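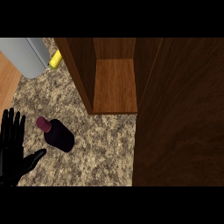
Simulated kitchen counter, with a robot hand beside a bottle lying on its side.

Dullwood's equipment plan for the coming year has one large line in it: a two-armed robot with four-fingered hands, each with an opposing thumb. The lab's purchasing lead, who manages hardware and simulation budgets together, spoke to us in April while quotes were still open.

The first decision was to delay the purchase. "We had money for a robot and no list of tasks," the lead said. "A supplier will size the machine for you if you let them. We wanted our own numbers first."

Those numbers come from simulation. The team runs kitchen tasks in a package called Flosia and logs joint loads, reach and grasp failures. At the time of the interview the log held 3182 trials. Bottles get a category of their own. "Upright is one grasp. On its side, the hand has to come down over it, and the clearance under the thumb matters. That changes which hand you price."

Two vendors remain on the shortlist. Cirillo quotes the arms and hands as one system with a service contract. Flalar sells the hands separately, with a lead time of 4 months. The lead would not give prices but described how they are compared: purchase, spare fingers, calibration, and 125 hours of technician time in the first year. "Spare fingers are the line people forget. I put them in at the start and argue about them later."

Simulation has its own cost. Compute is billed to the same budget, and every new object needs a model with a plausible mass and surface friction. "A bad friction value will sell you the wrong gripper," the lead said. The plan holds back part of the funds until the physical hand has repeated a subset of the logged tasks.

Asked about buying one arm now and the second later, the lead was doubtful — the controller is priced for 2 arms in either case, and the bench has to be built for the full footprint. The order goes in once the mounting drawings are approved.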